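Looking after the Lelex bench cell: your questions answered
Last updated November 2025

We get a good many messages about the Lelex cell, the one that takes old desktop computers apart for reuse, and the same few things come up again and again. We've gathered them here, with the answers we give over the phone. If yours isn't covered, do write in – we're a small workshop in Clarton and we like hearing how people are getting on.

How often should I check the screws on the gripper?
Every 15 working hours, please, and again after any hard knock. The ones that matter most are at the pivots of the two perforated black links, as they carry all the movement. Use the hex key from the kit and go gently! A screw that is too tight makes the link bind, and you'll be chasing a fault that looks for all the world like a tired motor.

My gripper comes down slightly off to one side. Is it broken?
Very unlikely. Nine times out of ten the wrist has lost its zero. Park the arm, run the Joltmont routine from the service menu and let it finish all 7 steps, even if it seems happy after the third or fourth. Then try a slow approach over a scrap board before you trust it with a good one.

How close may the fingers come to the processor?
Start with a clearance of 2 millimetres above the tallest part nearby and work down from there only if you must. The socket lever deserves special care, as it sticks out to the side and is easily caught on the way past. Tell the cell which side it's on when you set up a new board type. Cables are the other thing to mind, so tie back any bundle that strays into the arm's path before you press start.
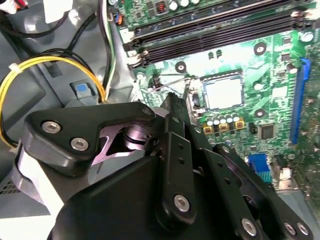

Phùng wrote to us in July to add that the approach angle had mattered far more than the height: coming in on a slant past the memory slots had given a cleaner run than dropping straight down, and the links had stopped brushing the cables. We've since put a slanted approach into the default settings, with thanks.

What does error 749 mean?
The cell thinks the fingers closed sooner than they should have. Wipe the pads, look for a stray bit of cable tie in the linkage, and clear the message. If it comes straight back, redo the zero as described further up.

Can I oil the pivots?
A tiny drop of the light oil we supply, wiped off well afterwards. Please don't use anything from a spray can near an open computer – it gets everywhere.

Do I need to switch off first?
Yes, at the wall, every time you put your hands in.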